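**Urnus hand-held gripper, progress to end of August**

Work has moved from the bench to the main room of the Skumwood workshop. The grey housing is fitted, with the rubber-rimmed opening at its centre. Spending stands at 2,000 of the 3,000 granted – the balance is held for fingers and a second camera mount. 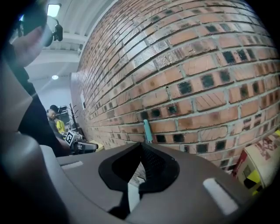 *Bram Goossens, Skumwood workshop*

The printed marker is upright by the brick wall and stays there for all trials. We logged 154 recordings this period, of which 87 were usable. Most of the rest were lost to a slack cable at the Abbasi board, now clamped.

Still open:

- finger stiffness, left side
- lens calibration towards the corners
- quote from Govmont for the spare housing

Next report follows once the new fingers are on.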